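Sirell 3 - perception and grasp planning for cloth

From Stomier. Current release: 3. Runs on your own machine, no cloud account needed.

Most planners want a rigid object and a CAD file. Laundry has neither. Sirell takes wrist camera video, finds the cloth, finds edges and fold lines, hands your controller a ranked list of grasp points. That's the whole job.

What you get

Segmentation for knits, wovens and terry. Heavy texture is OK, cables and ribbing get treated as surface and not as edges (this was the big complaint with 2, sorry).
Garment state tracker. Spread, part folded, folded. You can rename the states or add your own.
Two-gripper planning. Shared workspace, keep-out zone around the other hand, handoff points.
Demo import. Reads recordings from hand-held grippers, trims dead time at start and end, writes out episodes.
Enov plugin for replay and labeling. Free with any license.

Printed backgrounds

Patterned sheets used to wreck the mask. Flowers, lettering, all of it got picked up as cloth edge. Retrained for this release with 394 more demos on printed bedding. Yellow cable knit on a pink flowered sheet, spread and folded:
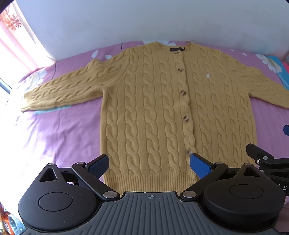
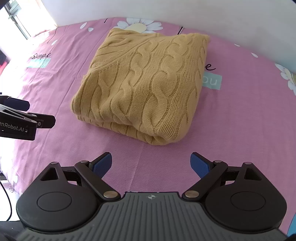
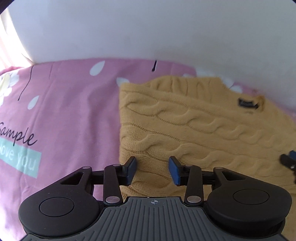

Labels and buttons are masked seperately, so you can keep grasp points off them. Set the margin in the config file, default is 15 mm.

Speed

Nearly 69 ms per camera image on our bench PC, both hands running. Slower if you turn on the debug overlay. Turn it off before you complain to us please.

Needs

Linux. A GPU. Python for the scripting side, C++ headers included if you'd rather. Calibrated wrist camera, fisheye is fine, calibration tool is in the box.

Not in yet

Socks in pairs. Sheer fabric, still patchy. Anything with a hood works but the fold line guess is poor, use the manual override.

Licensing

Per robot or per site. Labs ask for the academic rate. Resellers go thru Sukprasert, everyone else straight to us. Upgrade from 2 keeps your old configs, but re-run calibration first or the depth offset will be wrong.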